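Trandley opens equipment planning service for small hotels and serviced apartments

New service helps owners to set a budget for housekeeping robots before they speak with any seller

July – Trandley, an independent adviser on equipment for the hospitality trade, today opens a planning service for owners who are thinking of buying robots for bedroom and linen work. The service is called Fuven. It is made for small and middle-sized properties which do not have their own technical department and must make the decision with the people they already have.

In the last years many owners have received offers for machines that fold, sort or carry textiles. The offers are difficult to compare. One seller gives a price for the machine only, another puts the training inside the monthly fee, and a third one asks for a separate contract for software. Fuven puts all these offers into the same form, so that the owner can read them side by side.

"Our clients ask us first which robot they should buy," says Lakshmi Panicker, head of planning at Trandley. "We ask them to wait with this question. First we want to know how the work is done today, in which rooms, and how much time it takes. After this the budget is much easier to write, and sometimes it becomes smaller than the owner was afraid of."

How the service works

Each Fuven plan begins with a study of the tasks in the property. Trandley looks at the making of beds, the handling of loose textiles, the way to the linen store and the space between the furniture. Every task is written down separately, with its own place in the budget. A task can also be marked as "keep by hand", and in this case no money is planned for it.

Work with soft materials gets its own chapter. A towel or a shirt changes its form each time it is picked up, and a gripper which is good with boxes is not always good with cloth. For this reason the plan gives the cost of the gripper apart from the cost of the arm or the moving base, and it asks the seller to name the fabrics on which the gripper was tried.

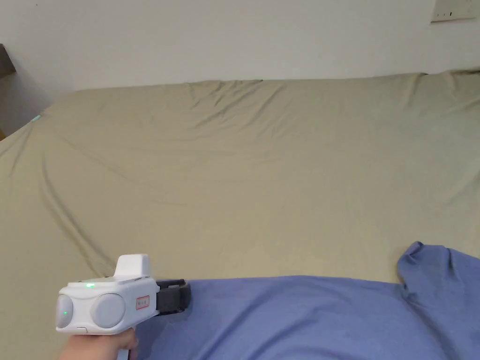
A hand-held gripper close to a blue cloth on a bed with a fitted sheet.

The second part of the plan is the calendar of costs. It covers the purchase or the rent, delivery, changes in the building, staff training, spare parts, insurance and the end of the contract. Trandley has seen that the end of the contract is often forgotten. Owners should know already at the signing who will take the machine away and who will pay for this.

The last part is a short list of questions for the sellers. The owner sends the same list to each of them and gets the answers back in the same order. Trandley does not sell robots and does not take commission from companies which sell them.

First clients

Before the opening, Fuven was tested with 7 properties. One of them is Ó Gríofa, a family company with serviced apartments. The company had planned to order one machine for all its buildings. After the study of the tasks it decided to divide the purchase into two steps and to begin with the central linen room, where the floor is level and the work is the same each morning. The bedrooms will be looked at again when the first step is finished.

Willis, a guest house group, took another way. It had an offer for rent and an offer for purchase, and the difference in the monthly cost looked large. When training and spare parts were added to both, the group chose the rent, with a right to buy the machine later. Its housekeeping team took part in the talks from the first meeting, and Trandley now recommends this to all clients.

"The people who make the beds know things which are not in any product sheet," says Lakshmi Panicker. "They know which sheet is heavy, which corner is narrow and what guests leave on the bed. If we write the budget without them, we will write it a second time."

Prices and availability

Fuven is available from today in two versions. The basic plan costs 880 euros and is made from documents and video calls. The full plan costs 1,579 euros and includes a visit to the property and a meeting with the housekeeping team. Clients who begin with the basic plan can change to the full plan and pay only the difference. Travel costs are included for the first visit. All prices are without VAT.

Owners who only wish to prepare themselves can ask for the Fuven budget form without payment. Trandley has printed 1,000 copies in English, and the same form can be sent by e-mail.

About Trandley

Trandley advises hotels, guest houses and apartment companies on the planning and buying of equipment. Its work covers laundry, cleaning, kitchens and automation.

Press contact

Lakshmi Panicker, Head of Planning, Trandley
Interviews are possible by telephone or video call. Please send your request through the press page of Trandley and write the name of your publication in the subject line.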